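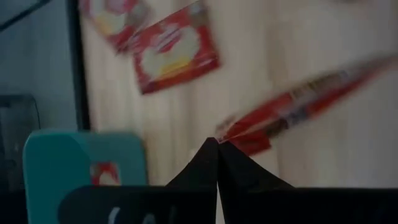
Moving a site off Tremska without losing the old page addresses

Reading time: 4 minutes
Print | E-mail

Marichka Kushnir
2026-06-02

Hi everyone, and sorry in advance for the length of this. I look after the website for a community choir, and have done since well before I knew what a plugin was. The site runs on WordPress with the Tremska page builder, which has been good to us, but the licence went up in March and the choir would like me to find something cheaper. I've settled on Pelado, mostly because the free version has the columns and the accordion block, and those are the only fancy things we use.

There are 169 pages and posts all up. I made a copy of the site on a staging address, installed Pelado there and switched Tremska off, and as you can probably guess the text came up full of square bracket codes. I expected that and I'm happy to tidy it by hand over a few weekends (I've got a fair bit of tea in the cupboard). What I didn't expect is that 43 of the pages now give a "not found" error. They're all still listed in the dashboard and I can open them in the editor without any trouble.

The ones that broke are the concert programmes. They used to live at addresses like /concerts/spring-program/ and people have them bookmarked, and a couple of local venues link to them too, so I'd really like to keep the addresses the same if there's any way of doing it. I've tried clearing the cache and trying a different browser, and my daughter had a look on her phone with the same result. Is this something Pelado does, or have I missed a step? The live site is untouched and still running Tremska, so there's no panic.

Thank you so much to anyone who reads this far!

Print | E-mail

Sevasach

Hello Marichka, and well done for trying it on a staging copy first – you've saved yourself a very unpleasant evening.

I don't think Pelado is to blame. My guess is that your concert programmes aren't ordinary pages at all. Tremska lets you set up what it calls collections, which are really custom post types, and the plugin itself tells WordPress that they exist. When you switch it off, WordPress no longer knows what to do with anything under /concerts/, so visitors get the error. The bit that doesn't quite fit is that you can still open them in the editor, so before you do anything else, check whether the staging copy has a small helper plugin left switched on, probably with "collections" in the name. If it does, the content type is still registered and you may only have stale permalinks.

The fix for that is lovely and quick. Go to Settings, then Permalinks, change nothing, and press Save Changes. That rebuilds the address rules. Then try one of the broken pages in a private window.

If they're still missing after that, you'll want to register the post type yourself. There are several free plugins that do it with a form, or you can put a few lines of code in a small plugin of your own. The two things that must match are the internal name of the post type, which you can see in the address bar when you're looking at the list in the dashboard (it comes after post_type=), and the slug, which in your case should be concerts. Save the permalinks again afterwards. I'd keep it out of the theme's functions file, or you'll be back here when you change themes.

I did this for a bowls club last year with 40 event pages, and every address survived. The bracket codes took me far longer. Do one page of each layout first and see how you like Pelado's accordion before committing to the lot, as I found the headings came out at a different level and had to go back over them.

Print | E-mail

Qaisi

just use a redirect plugin and send everything in /concerts/ to the new pages. takes 2 minutes. i moved three sites that way and never had a complaint

Print | E-mail

Marichka Kushnir

Thank you both, what a kind lot you are. Sevasach, you were spot on about the helper plugin – it was there in the list, still active, and I'd scrolled straight past it. I saved the permalinks as you said and the programmes have all come back on the staging site, brackets and all.

Qaisi, thank you as well. I'll keep redirects in mind for the old newsletter pages, which do need to move somewhere more sensible, but I'm so pleased to be able to leave the concert ones where they are.

One small follow-up if anybody is still about: is it safe to leave that helper running on its own once the Tremska licence lapses, or should I register the post type myself anyway?

Print | E-mail

Sevasach

I'd register it yourself, Marichka. The helper may well keep working, but it could stop getting updates along with the rest of Tremska and you'd have no warning. Switch the helper off first on staging, set up your own with the same name and slug, save the permalinks once more, and click through a handful of programmes. Then do the same on the live site, after a fresh backup.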